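Flour, mostly

31 Jul 2023

I've been meaning to write about the bread for ages, and now that it's properly cold out and the kitchen is the only warm room in the house, I've run out of excuses. My neighbour Nhi gave me a jar of her sourdough starter back in April (she calls it Lò, after her grandmother's oven) and I have been completely under its spell ever since!

The first two loaves were bricks. The third had a lovely colour and a hole in the middle you could have posted a letter through. Then Thịnh at work told me to stop fussing and leave the dough on the bench overnight, and goodness, what a difference. I use 700 grams of flour now, a bit of it rye, and whatever's left goes into crumpets on Sunday.

Of course the flour travels. It gets into the grout, the hallway, the dog's ears, and I've made my peace with sweeping twice a day. 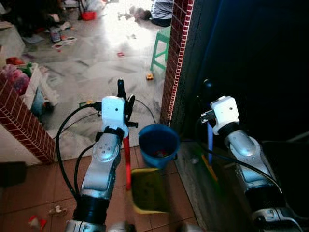 What I'm baking next

Fruit loaf, I think, with the apricots Mum sent over. Uyên swears by soaking them in tea first, so I'll try that and let you know how we get on.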